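I have opinions about grease. Strong ones! When we put together the two-arm cell at Trekivdale, everybody wanted to talk about software, and I was the bore in the corner asking who was going to check the gripper fingers. Well, it's me, apparently, at seven every morning, with a rag and a hex key (and coffee, always coffee).

I think most cells get looked after backwards. People wait for a fault, then spend half of April hunting for it. I'd sooner stop every 48 hours of run time, wiggle each cable, snug up the finger screws and run one boring job I know by heart. Ours is dishes. A plate rim is thin and smooth and it will tell on a tired gripper long before any log does — I trust it more than the Cutar test block, which cost us $1,710 and mostly lives in a drawer. 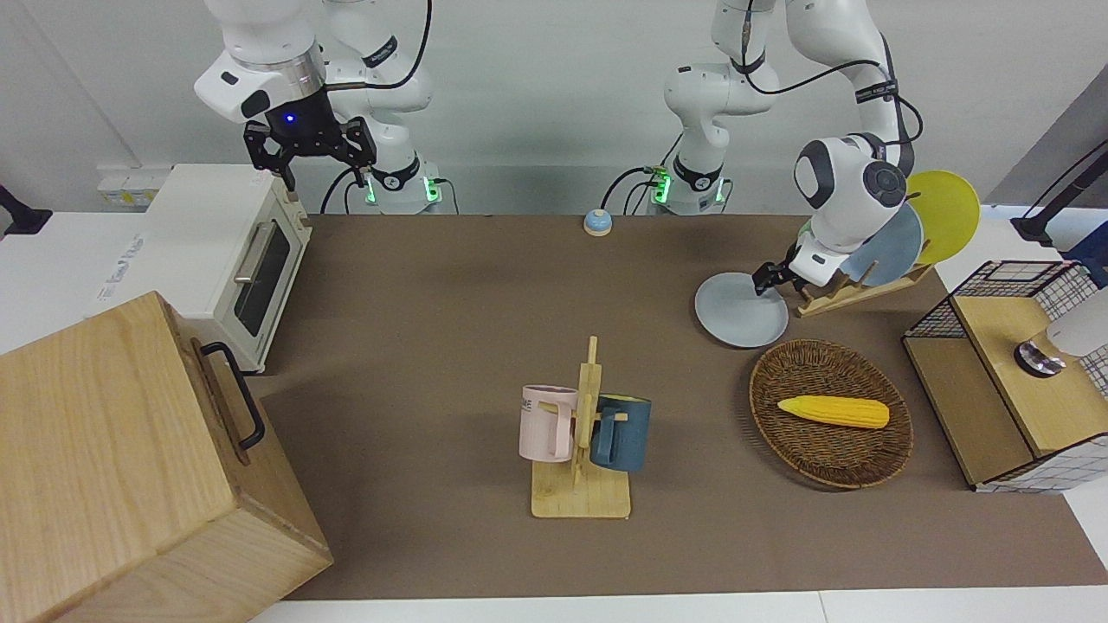

Idris Nicholas thinks 48 hours is fussy and wrote to tell me so: he goes 80 between checks, has never lost a finger pad, and says all my wiggling is what wears cables out in the first place. He may have a point about the cables. I'm still not going to 80.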